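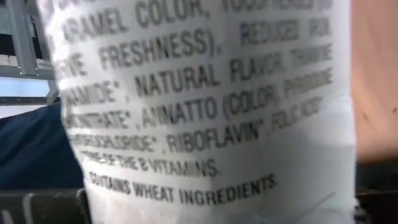 An ingredient list on a plastic food bag.

Plandetti Food Services Bulletin
Ingredient and Allergen Information: Changes for Residents and Guests
2023-07-11

Plandetti Food Services has completed its yearly review of the way ingredient and allergen information is provided in its dining rooms. The changes below apply to the Anda and Bai dining rooms and to the Gusum café. They take effect with the next menu cycle.

Every dish served from the main counter will carry a card with the full name of the dish, its main ingredients, and any of the nine major food allergens recognized under federal law: milk, eggs, fish, shellfish, tree nuts, peanuts, wheat, soybeans, and sesame. Sesame was added to the federal list in January, and recipe records in all three locations have been updated to include it. Cards previously used a system of colored dots. Many guests told us that the dots were hard to tell apart under the counter lights, and the words will now be printed in full.

The review covered 444 recipes. Of these, 40 were found to have records that did not match the product currently being purchased, in most cases after a supplier had changed a sauce, a broth, or a bread. These records have been corrected. Kitchen staff will now compare the label with the recipe record whenever a product from a new supplier is opened, and will keep the label on file until the product has been used up.

A binder with complete ingredient lists will be kept at each service counter. Guests may ask to see it at any time during meal hours. Packaged foods sold at the Gusum café will continue to carry the manufacturer's own label and are not included in the binder.

Guests should note that all meals are prepared in shared kitchens. Although equipment is cleaned between uses, Plandetti Food Services cannot guarantee that any dish is entirely free of a given allergen. Residents with a severe allergy are asked to complete a dietary needs form, even if one was submitted last year. Forms are available at the front desk in Anda and at the café register. Please allow six working days for a form to be processed. Until it has been processed, existing meal arrangements will remain in place.

Residents who take meals in their rooms will find the same allergen wording on the tray slip. Requests for a slip in large print may be made on the dietary needs form.

Questions about a particular dish should be directed to the supervisor on duty. General questions about this notice may be made by telephone at extension 3905 during office hours.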